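Sasberg Shared Workshop
Minutes of the sorting arm group
27 August 2022, back bench, after the general tidy-up

We got going a little later than planned, as the kettle had wandered off to the pottery side again and it seemed a shame to begin without it. Everyone who had said they would come did come, and we had two newcomers as well, who were made very welcome and were put straight to work holding the other end of the tape measure.

1. Last meeting's minutes
Read out and agreed, with one small correction. The spare power supply came from the Tabrizi clear-out and had been put down as coming from the Cokitz one. The group is grateful to both, of course, and the cupboard has never been so full.

2. The arm itself
Most of the hour went here, as usual. The joint nearest the gripper has been re-zeroed and is behaving itself much better than it did in the spring. We talked for quite a while about the yellow hose and the cables, which still travel up the arm together and still come down in a great tangle by the corner of the box. One suggestion was to bundle the lot in a fabric sleeve from the elbow down. Another was to leave the hose loose and only gather the cables, so that the wrist keeps its full turn. After some friendly back and forth we agreed to try the second idea first, as it can be undone in an evening if we don't like it.

3. Speed
The pick routine is still running at 30 percent and will stay there until the new stop button is wired in. There was a little groaning about this, but no real objection. The button is here, the box for it is here, and what is missing is a free afternoon.

4. The two-part box
The gray box is staying on the wooden table for the time being. The divider is held with a spring clamp at each end, the ones with the orange handles, and please would people leave those alone even if they need a clamp in a hurry - there is a whole drawer of others under the drill press. The divider has had a hard life and looks it, with scratches all down the pale upper part and the lower part worn to a darker gray. We would like to make a new one. There is cast acrylic sheet beside the box with its brown paper still on, and the proposal is to cut a strip from it 152 millimeters tall and see how it sits. Paper to stay on until the edges have been sanded, please. We learned that lesson on the lamp project and some of us are still sore about it.

The floor of the box was brought up too. It is scuffed in broad patches, and the worry is whether the vision program will take dark patches for objects. Opinions differed warmly. We will do one session with the floor as it is and one with a plain mat laid in, and compare the two at the September meeting.

5. Things to pick up
It was agreed that the mix of toys and crinkly packets is a good one and that we should keep away from plain wooden blocks for now, which the arm finds far too easy. The small yellow truck is everybody's favorite and also the hardest when it is lying on its side. Soft packets standing up against a wall come a close second. Anyone with outgrown toys at home is invited to bring a few, clean and without loose batteries.

6. Money
The group has 248 dollars in the tin. We agreed to set aside up to 200 of it for the sleeve, the stop button wiring and a second gripper finger set from Grokdale, if they still have them at the price we were shown. What is left can go toward tea.

7. Any other business
A polite request from the woodturners to have the carpet vacuumed on our side before we leave. Noted, and done on the night.

The arm will be left set up at the box between now and next time, with the front half loaded for the next run and the rear half clear for drop-offs.

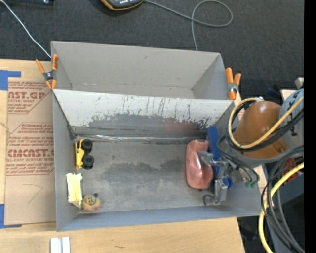 If you would like a turn at the controls before the September meeting, put your name on the sheet by the door, and bring your own mug.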